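In defence of the ugly pile of power strips

I own too many power strips. There, I've said it. I've lived in the same small flat for six years, and in that time the chargers have multiplied like the spare Tupperware lids in everyone's third drawer down. Every phone came with one, until phones stopped coming with them, and by then I'd bought a couple of extras in case (you know how it goes). Each November I swear I'll sort the lot out before the Christmas lights need plugging in, and each November I shut the cupboard door and make a cup of tea.

The current fashion says this is a moral failing. There's a whole industry now of fabric-covered cords and little bamboo boxes for hiding your power strip, as if it were a rude uncle. Somebody gave me a Clellard cable box a while back, a lovely thing the colour of oatmeal, and I used it for 90 days before I got sick of lifting the lid every time I wanted to charge my toothbrush. The strip went back on the floor and the box now holds dog treats.

So my opinion, for what it's worth, is that the pile should come out into the open, and that it should be as loud as possible.

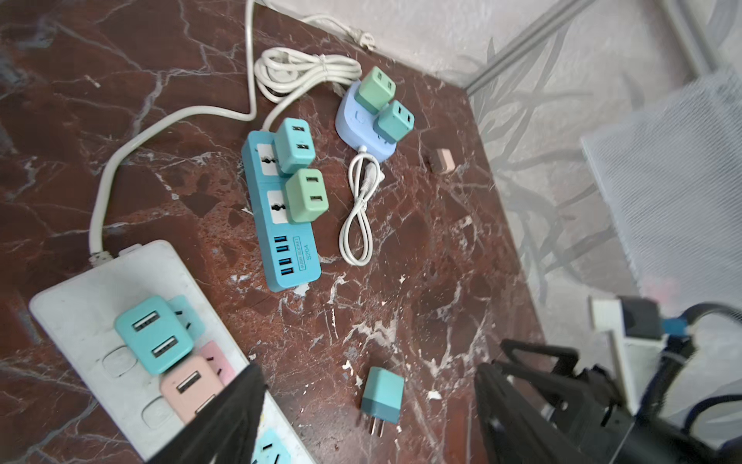
Turquoise, pink and sky blue on red-brown marble. Find me a beige one that's this easy to spot.

I'm a late convert to coloured chargers. I used to think they were for kids! But a white charger in a white strip against a white skirting board is a thing you can look straight at and not find, and in a shared house it belongs to whoever grabs it first. A pink one has an owner. My pink one has come home from two holidays and a very chaotic camping trip, which is more than I can say for any of the white ones, and I've stopped writing my initials on things in texta like a boarding school kid.

The colour's only half of it, though. What really gets me going is shape. The long strip had its day when everything we owned had a thin little plug, and then along came the fat ones, the blocky adapters that sit across two sockets and hog them both, and suddenly your six-way strip is a three-way strip with a grudge. I've got nothing against the long strip down the back of the telly. On a desk or a kitchen table I want a cube – something squat with outlets where I can reach them and a button I can thump. 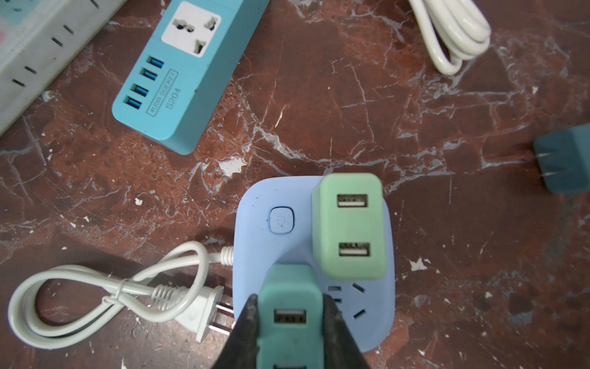
The cube in periwinkle blue, mint charger plugged in, with a strip marked "4USB SOCKET" further back.

I can hear the tidy people now. Edero sells a very handsome wall-mounted rail, and a friend has the Tritine one that pops up out of the bench like a submarine periscope, and yes, they look wonderful. They also need an electrician and a decision about where you're going to sit for the next ten years. I move my laptop around the house following the sun. A strip on a cord comes with me.

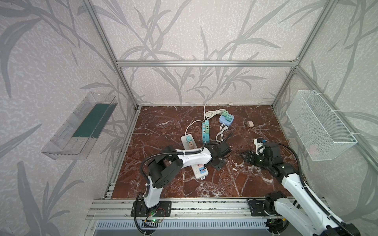
What I'd keep and what I'd chuck

Anything with a cracked case or a wobbly socket goes, no arguments, and please take it to e-waste and not the kerb. Same for any strip that feels warm when it's barely doing anything. I'd also let go of the mystery chargers that fit nothing you own.

Everything else can stay. Tip it all out on the table once a year, wipe off the dust, coil the spare cable loosely (tight knots are murder on cords) and put the brightest ones where you'll use them. Mine are going beside the couch this time, in full view of visitors, and the oatmeal box is staying with the dog.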